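The big blocks are back out

28th April

I said in March that I was going to do something about the toy cupboard and I have, finally, done something about the toy cupboard. Well. Most of it. The bottom shelf is still full of jigsaws and I'm pretending it isn't there.

It started with the big blocks. You know the sort, the chunky plastic ones made for toddlers, with the fat round studs on top that you can press together with the flat of your hand. We've had them so long that I'd stopped seeing them. They lived in a drawstring bag that had lost its string, and the bag lived on its side, so every time anyone opened the cupboard door a few of them came out to say hello. My toes know those blocks very well.

So I tipped the whole lot into the bath (best place for it, I promise) and gave them a proper wash. Warm water, a squirt of washing-up liquid, an old toothbrush for the insides. I put the small ones in a colander and swished them about, which was oddly enjoyable, and then laid everything out on towels upside down so the water could run out of the hollows. Mine took a day and a half before I stopped hearing a little slosh when I shook them. If you put them away damp they smell, and I speak as someone who has done it.

While they dried I counted them, because I wanted to know whether it was worth buying a bigger box. 141! I would have guessed half that. They've come from all over the place - a starter bag from Van Beek when our eldest was one, a carrier bag of extras from my cousin, and then a great heap from Ans Segers two streets over, whose boys had moved on to bikes and had no further use for them. Ans's are the nicest of the lot. I think she must have kept them out of the sun.

The mixing of makes was a worry for about five minutes. Some of the Drevska ones are a tighter fit than the rest and need a grown-up thumb to get them apart, but they do all go together, and I wasn't about to start sorting by manufacturer. I did have a go at sorting by colour. Lovely for an afternoon. Then the children came home.

What I do now is keep a handful back from the big box and put them on the table, and that has been the best bit of the whole job. With all of them tipped out on the carpet my youngest just wades about. With a few on the table she sits down and gets on with it. She'll line them up, swap them round, feed them to a bear, put them under a tea towel and be amazed by them all over again. I change which ones are out every few days, when I remember, and they seem to be as good as new ones every time.

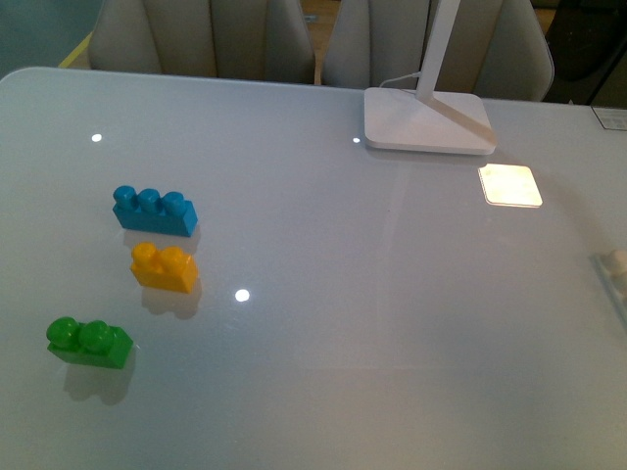 Blue, yellow and green - a very small selection, ready for business.

The table is good for it too, being nice and smooth, so everything slides. She likes sliding. There's a game at the moment where each block has to be pushed over to visit the next one and they have a chat, and then they both go off to the shops. I have been the voice of the yellow one for most of a week and I'm running out of things for it to need from the shops. Yesterday it bought 394 onions.

Now, the box. I looked at all sorts. I nearly went for one of those Plirnarach wicker trunks, which are beautiful, but I could see small fingers getting pinched under the lid and small bits of wicker getting picked off one by one. In the end I bought a plain Zamen tub with rope handles and no lid at all. It's wide and quite shallow, so you can see what's in it without emptying it, and it slides under the bench when we need the floor back. The blocks fill it nearly to the top. If anybody else offers me theirs I shall have to be strong.

Also, a note on the bag with no string: I've washed it and it now holds the animals. I did rethread it with a bit of old pyjama cord, so it shuts, which has been a revelation.

A few people asked last time what I do with the ones that have been chewed. I check them over, and if the edges feel sharp or there's a crack, out they go. 3 went this time. The ones with just the odd tooth mark I've kept. They're a bit rough to the touch but they still build, and I'm fonder of those than I'd like to admit (my son's first teeth are more or less recorded on a red one).

Next up is the jigsaws, since I've now told you about them and can't get out of it. I already know there are pieces missing from the farm one, and I have a fair idea that at least one sheep is behind the radiator. If you've got a good way of storing jigsaws when the boxes have given up, please leave it in the comments. I've seen people use zip-up folders, and I quite fancy that, but I don't know if they hold the bigger wooden ones. Somebody must have tried it.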